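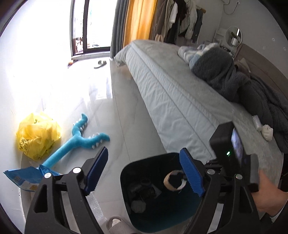
Subject: Re: [pevstead-allotments] bulky pickup moved AGAIN + what goes in which bin
Date: 2020-08-31

Sorry for the slow answer, been on the phone with Rondcombe half the morning and then the line dropped and I had to start over. Replying to the whole list so I only type this once.

> Can someone please tell me what is going on with the trash. The
> calendar on my fridge says bulky pickup is the first week of
> September, the web page says the second week, and the sticker on my
> can says something else again. Also they left my recycling at the
> curb last time with a tag on it and the tag just says
> "contaminated". Contaminated with what?? It was cardboard and two
> milk jugs. I have a mattress and a broken dresser in the garage and
> I would like my garage back.
>
> Also is it true we are all getting smaller cans.

OK in order.

**Bulky pickup.** Second week of September. Web page is right, fridge calendar is wrong, it was printed before Rondcombe took over the route from Awasthi. The sticker on the can is left over from the Awasthi days too, you can peel it off. Or leave it, doesn't matter.

You do have to book. This is new. Awasthi used to just drive by and grab whatever was out, Rondcombe will not. Call them or use the form, tell them what the items are, and they give you a number. Write the number on a piece of paper and tape it on the thing. Limit is 5 items per address. A box spring and a mattress are two items, I asked. A dresser with the drawers in it is one item, a dresser with the drawers stacked next to it is I don't know how many, so put the drawers back in.

Mattress has to be in a plastic bag or they skip it. Hardware store has the bags.

**The tag.** So the woman on the phone couldn't look up your particular tag but she read me the list they go by. Things that get a whole recycling can refused:

- anything in a tied plastic bag, even if what's in the bag is fine
- pizza boxes with cheese stuck on
- tissues and paper towels. They are paper, yes. Still trash
- candy and snack wrappers, chip bags
- cardboard that isn't flattened (!!)
- caps left off the jugs. Used to be caps OFF, now it's caps ON

My guess for yours is the cardboard or the caps. Mine got tagged in July for a frozen dinner tray so you're in good company.

The wrappers one is what gets most of us I think. What I see on my block is people empty the bedroom and bathroom baskets straight into whichever can is closer to the door. Those baskets are nearly all trash, tissues and wrappers and bits of tape. Just send the whole basket to the trash can and don't sort it. You might lose one cardboard tube. Fine.

**Smaller cans.** No. Or not unless you ask. There is a smaller size you can swap down to and it takes a little off the bill, I didn't get the amount, she was going to call me back and hasn't. If you do nothing you keep the can you have. The letter was badly worded, I read it three times and thought the same as you.

Extra bags next to the can: they'll take 2, after that it's a charge per bag. Awasthi never cared. I know.

**Smell / maggots.** Not asked here but I've had it from several of you off list so. It's the heat. Rinse the can with the hose, let it dry upside down with the lid open, sprinkle of baking soda in the bottom. Freeze the chicken bones till the night before pickup. I tried that spray cleaner, Undent, which someone left on the swap table, and it's OK but it smells so strong of fake lemon that I'm not sure it's an improvement. Baking soda is cheaper anyway.

**Allotment people.** The green waste thing is separate and hasn't changed, same day and same truck. No dirt in the green cans please, they get too heavy for the lift and then it just sits there. Bindweed goes in the TRASH, not the compost heap by the gate. Somebody put it in the heap again and it's coming up all down the east side, I pulled what I could see but the roots are in there now.

The city says Pevstead had 1,057 households on the old route and not all of them got moved over to the new list properly, so if your street got skipped twice in a row you may not be on it at all. Call and have them read your address back to you. They had mine under the wrong house number.

Hold time was bad in the morning, better right after lunch. The form works on a computer but not on my phone, the submit button goes off the side of the screen.

If anybody has a truck and is going to the transfer station before the 2nd week of September reply here, I have an old door and some carpet and will chip in for gas.

Got to run — will post the swap-down price if she ever calls back.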